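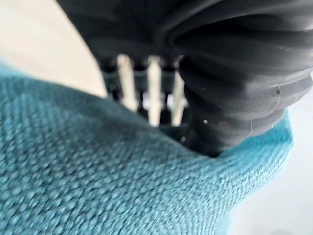

# Resetting a living room sofa: throws, stray clothing, pillows

Last revised 2025-06-10. Applies to fabric sofas with loose or semi-loose seat cushions. For leather, skip steps 4 and 5.

The procedure takes 17 minutes on a two-seat sofa once the order is familiar. Work from the top layer down, then rebuild from the seat up. Reversing the order puts lint from the throws back onto cleaned upholstery.

## What you need

- One laundry basket for items to be washed
- One clear surface for items to be kept (a bed or a table)
- Vacuum with an upholstery nozzle
- Lint roller; the Nonov wide roller covers a seat cushion in fewer passes than a standard one
- Soft clothes brush

## Step 1: Remove clothing

Take clothing off before touching the pillows. Lift each garment from the middle with one hand, let the ends hang, and check the seat under it for keys, coins and remotes. Do not drag dark knits across light upholstery. They shed, and the fibers work into the weave.

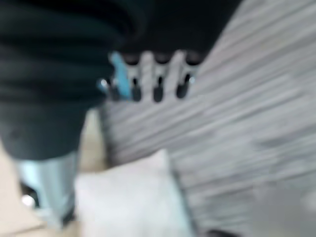 *Black fabric, bunched and draping, with the gray and white striped textile to the right.*

Empty pockets over the clear surface. Sort at once into wash or keep. A garment that is set down "for now" usually ends up back on the sofa.

## Step 2: Remove throws and blankets

Gather a throw toward its center until the corners are off the floor, then carry it out in one piece. Shake it outdoors or over a bathtub.

Open weaves such as waffle and basket weave hold more crumbs than flat cloth. Brush these along the diagonal with light pressure. Check for pulled loops and work them back through from the reverse side with a blunt needle. Do not cut them.

## Step 3: Remove the pillows

Stand the pillows on edge on the clear surface. Open one zipper and read the care label before deciding what goes in the wash. Most removable cotton covers tolerate a cool cycle. If the label is missing, spot clean only.

## Step 4: Vacuum

Start with the top of the backrest, then the arms, the seat, and the seam between the seat cushions. Use overlapping strokes in one direction. If the cushions come out, vacuum the deck underneath and leave them off for 9 minutes to air.

## Step 5: Roll and brush

Roll the seat from back to front. On beige or cream fabric, finish with the soft brush, all strokes the same way, or the nap will show as patches.

## Step 6: Replace the pillows

Plump each pillow before it goes back. Hold it upright by both sides, press inward, release, rotate a quarter turn and repeat. Two rotations are enough for fiber fill. Feather fill needs four.

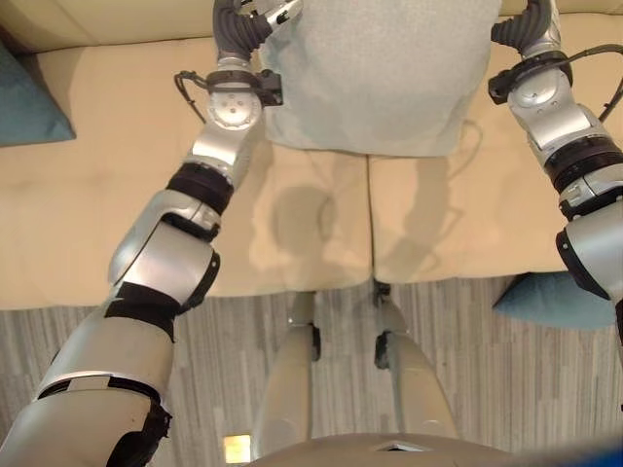

Set the pillow down on its lower edge first and lean it back against the upholstery. Dropping it flat pushes the fill into the bottom corners. Place the outer pillows before the center ones, with zippers facing down.

A 44 cm pillow suits most two-seat sofas. Larger ones reduce the usable seat depth.

## Step 7: Return the throw

Fold it lengthwise in thirds and lay it over one arm. Heavy throws (our Skunderora weighs 470 g and counts as light) slide less if the fold faces the backrest.

## Intervals

Steps 1 to 3: daily or as needed. Steps 4 and 5: weekly, twice weekly with pets. Wash throws monthly, and again in December when they come out for heavier use.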